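Skorley Beauty Adds Cream Blush Stick and Refill Program to Its Fall Line

Grasum, the parent company of Skorley Beauty, releases four shades and a new refill case

26 September 2025 - Skorley Beauty today announced the release of Jidum, a cream blush stick that can be worn on cheeks and lips. The product goes on sale through the Skorley website and at Głowacki stores. It comes in four shades and ships with a metal case that can be refilled.

Jidum replaces the powder blush that Skorley retired in August. Customers who still have the powder compact can keep using it, but no more pans will be made for it.

The formula is a wax and oil base with fine pigment. It goes on sheer with one pass and can be built up with a second. It contains no added fragrance. The finish is satin, with no glitter or shimmer in any of the four shades.

"People told us the powder looked good at nine in the morning and dusty by lunch," said Lucyna Czerwiński, head of product development at Skorley Beauty. "We wanted a color you could put on with your fingers and fix in a restroom mirror without a brush. We went through a lot of versions that were too greasy or too stiff. The one we are selling is the one our own staff kept taking home."

The shades are:

Brick Lane Rose, a muted pink with some brown in it
Apricot Peel, a warm light orange
Dry Cherry, a deep red that goes on as a stain
Fig Skin, a cool plum

Brick Lane Rose and Apricot Peel were carried over from the powder range and adjusted for the cream base. Customers who wore those colors before should expect them to look slightly deeper on the skin. Dry Cherry and Fig Skin are new to the brand.

How the refills work

Each Jidum stick sits in a twist-up case. When the color runs out, the inner cup pulls free and a new one clicks into place. Any shade fits any case. Refills are sold in a paper sleeve and cost less than the full product. Głowacki stores will keep them next to the full-size sticks, and the Skorley website will list them on the same page as each shade.

Customers can also return empty inner cups at a Głowacki beauty counter. The store collects them and sends them back to Grasum. Cups should be wiped clean with a tissue before they are handed in. There is no limit on how many a person can bring.

"The case is the heaviest and most expensive part, so it makes no sense to sell it again every time," said Nikola Borkowska, retail manager for Skorley Beauty. "Our counter staff will show people how to swap the cup. It takes a few seconds once you have done it, and the first time you may want to do it over a towel."

Tips for use

Skorley recommends putting Jidum on after foundation and before any loose powder. Warm the top of the stick with a fingertip, tap the color onto the cheek, and blend up toward the temple. On lips, it can be worn alone or under a clear balm. On very dry skin, a light moisturizer underneath will help it spread. The stick should be kept out of hot cars and direct sun, and the cap should be pushed down until it clicks.

Testers and counter events

Testers of all four shades will be at every Głowacki beauty counter from the day of release. Makeup artists from Skorley will visit selected stores through the fall to match shades and answer questions. Visits are free and do not need to be booked. Store dates will be posted on the Skorley website.

Press samples are available on request. Please give the shade or shades needed and a mailing address. Product images and ingredient lists can be sent by email.

About Skorley Beauty

Skorley Beauty makes color cosmetics for face, lips and eyes. The brand is owned by Grasum and is sold online and through Głowacki stores.

Media contact: Nikola Borkowska, Skorley Beauty press desk

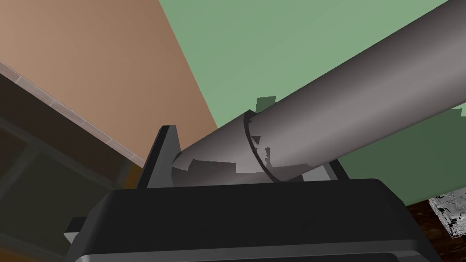
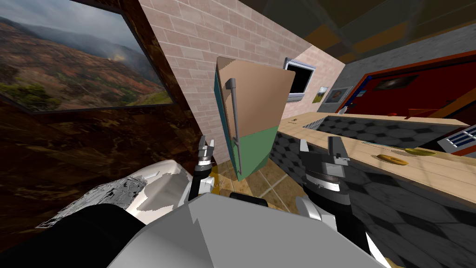
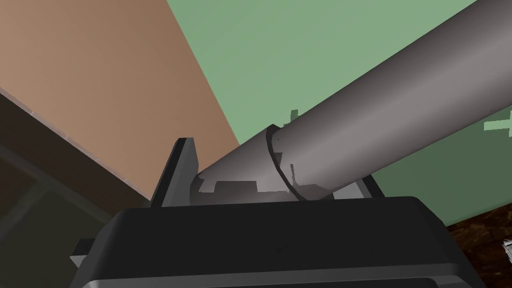 Computer-rendered images, each with a robot gripper in view.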